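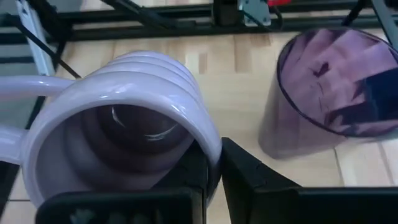 Section 8: Running the table demonstration at an open day

Last updated: May
By Shahab Dehghan, Sestico

This section covers setting up the arm for visitors, running the mug and cup routine, and packing down afterwards. It assumes the arm is already bolted to its base and has been calibrated as in Section 5. If the arm has been moved since its last calibration, go back and do that first.

The routine is the one we run at the Grovton open day. The arm goes to a mug lying on its side, closes its fingers at the rim, lifts it and sets it down in a new place. It then does the same with a plastic cup. One full run takes 98 seconds at demonstration speed.

8.1 Before the doors open

1. Switch on the Asus laptop and log in with the demo account. Do not use the engineering account in front of visitors, as it allows full speed.

2. Check that the emergency stop is within reach of the operator's chair. Press it, confirm that the arm will not move, then twist to release.

3. Wipe the table top with a dry cloth. Polish and wet wipes leave a film that lets the cup slide.

4. Look over the gripper fingers for chips and loose screws. Replace both fingers together if either one is damaged.

5. Put out the barrier. Visitors must stay at least 2 metres from the base while the arm is powered.

6. Open the wrist camera view and drag it to the visitors' screen. Most people watch this screen more than the arm, so set it at standing eye height.

Note: The picture from the wrist camera will look crowded close up. The fingers cover the bottom of it during a grasp, and anything far behind the table is a little blurred. The camera does not need refocusing.

8.2 Placing the objects

7. Lay the mug on its side with the opening facing the gripper. The handle should point left as seen on the screen.

8. Put the cup to the right of the mug and slightly further back. Leave enough clear table between them for the right-hand finger to come down without touching the cup.

9. Select "Find objects" and wait for both to be listed. If the cup is missing, turn down the nearest lamp and try again. See-through plastic is harder for the system to pick out than a glazed mug, and strong glare makes it worse.

Caution: Use only objects from the demonstration box. Visitors will offer their own bottles, keys and phones. The grip force has not been set for these and they may be crushed or dropped.

8.3 Running the routine

10. Say clearly that the arm is about to move. Wait until everyone is behind the barrier.

11. Press Start. Keep one hand by the emergency stop for the whole run.

12. Watch the fingers as they reach the rim of the mug. If a finger pushes the mug along the table instead of closing on it, press Pause, move the arm to Home and lay the mug out again.

13. When the run ends, wait for the green message on the laptop before anyone reaches over the table. The arm may hold still for a few seconds in the middle of a run while it plans its next move. This is easily mistaken for the end.

14. Return both objects to their starting places and go back to step 9.

Caution: A ceramic mug can have sharp edges if it cracks. Stop the session, power down the arm and clear the pieces with a brush. Check the finger pads for splinters before starting again.

8.4 Letting visitors take a turn

Visitors may press Start or choose which object goes first. They may not use the hand controller. Children under 8 need an adult standing with them on the outside of the barrier.

If someone asks to see a failed grasp, turn the mug so that its opening faces away from the gripper and run the routine as normal. The arm will usually try twice and then return to Home with a message on the screen. Let it finish.

The run counter is at the top right of the demo window. When it reaches 1,000, the finger pads are due for a change. Write the date on the card in the box and reset the counter.

8.5 Packing down

15. Send the arm to Rest and wait for the brakes to click.

16. Close the demo window, then switch off the arm at the base unit. Shut down the laptop last.

17. Wrap the mug in its cloth before it goes in the box. The cup can go in loose.

18. Check that no cable is trapped before you fit the cover.

19. Fill in the session sheet with the number of runs and any stops. Leave it in the tray in the Stevens room.

For error messages during a run, see Section 9.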